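Clullmont to Require Bagged Trash at the Curb This Spring

January 17, 2024

Clullmont Public Works will stop accepting loose household trash at the curb when the spring collection schedule takes effect. Under the revised rule, everything placed in a gray curbside cart must first be contained in a tied plastic bag. Recycling is exempt and must still be placed in the blue cart without bags.

The change was approved Tuesday night as an amendment to the town's solid waste ordinance. It covers single-family homes and buildings with up to 4 units. Larger apartment buildings use dumpsters under separate contracts and already have a bagging clause.

Public Works director Parvathi Varghese told the meeting that loose material is the main source of litter complaints on collection routes. Light items such as tissue, dryer lint, foam and film wrap leave the cart at the top of the lift, where the lid swings open, and do not always land in the hopper. On windy days the route supervisor sends a second crew with hand tools to walk the worst blocks.

Rolter, the hauler that holds the residential contract, tested the rule in November on a single route of 285 households in the Hawthorne neighborhood. Residents received a printed notice two weeks ahead and were asked to bag all trash, including the contents of small bathroom and office bins that are often emptied straight into the cart.

According to the report Rolter filed with the town, the driver logged fewer stops for spilled material in each week of the test. Time per cart did not change. The report lists two problems: bags filled past the point where they could be tied, and bags torn by broken glass or wire hangers. Neither was frequent enough for Rolter to recommend a thicker minimum gauge, and the ordinance does not set one.

Small indoor bins are the likeliest source of loose trash, the report says, and it recommends lining them with a bag large enough to fold over the rim.
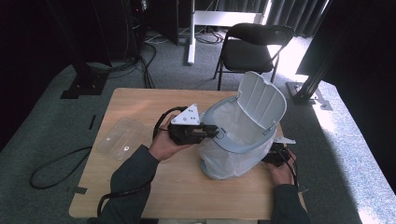 What the Rule Says

The amended section is short. Trash must be in a plastic bag that is closed by a knot, tie or drawstring. The bag may be any color, including clear. Paper grocery sacks do not qualify on their own but may be placed inside a plastic bag. Several small tied bags may go into the cart without an outer bag.

The cart lid must close fully. Bags left on the ground next to the cart will not be collected unless they carry an extra-bag tag, sold at Town Hall and at the Hawthorne transfer station. The weight limit for a full cart remains 50 pounds.

Sharp objects must be wrapped or boxed before bagging. Cold ash must be double-bagged. Cat litter may be bagged with other trash, but Rolter asks that it be kept to a few pounds per bag. Medical sharps, batteries and paint stay on the prohibited list and are accepted at the transfer station during regular hours.

Enforcement and Cost

For the first two months, drivers will collect noncompliant carts and leave a yellow notice on the handle. After that period, a cart with loose trash will be left in place and tagged. The resident can bag the material and request a return visit through the Ditik service line, or wait for the next scheduled pickup. There is no fine in the ordinance for loose trash alone.

Varghese put the cost of printed notices and handle tags at $2,000, drawn from the existing outreach budget. The collection fee on quarterly utility bills is unchanged.

Most of the discussion concerned plastic use. Mireille Zoubi, a resident of the Hawthorne test route, said the rule pushes households that compost and recycle to buy bags they did not need before. "I put out one small load every other week, and none of it blows around," she said. "Now I have to wrap it to prove that."

Varghese replied that reused shopping bags and bread bags meet the standard as long as they are plastic and tied. She said the department had looked at compostable liners and left them out of the wording after Rolter reported that several had split in carts left standing in the sun.

Rhodri Pugh, route supervisor for Rolter, said drivers will not open bags or inspect what is inside them. The check is limited to what can be seen when the lid is raised. He also asked residents to rinse out carts before the rule begins, as residue on the bottom tends to hold the lowest bag in place when the cart is tipped.

Appliances and other bulky items are not affected. These are still collected by appointment, and small countertop units can be dropped off at the transfer station with the cord attached. A clear plastic bag over the unit is acceptable.

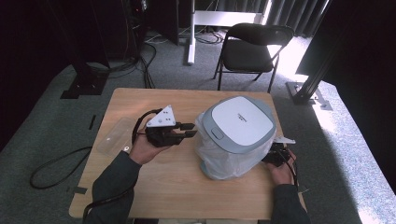
Do bags from small indoor bins have to be combined into one large bag before they go in the cart?

Each bag can go in separately, provided it is tied shut. Combining them is allowed but not required.

Public Works will mail a one-page summary of the rule with the next utility bill. Questions about missed pickups should go to the Ditik service line. Questions about the ordinance can be directed to Nneka Onyeka in the Public Works office at Town Hall, second floor.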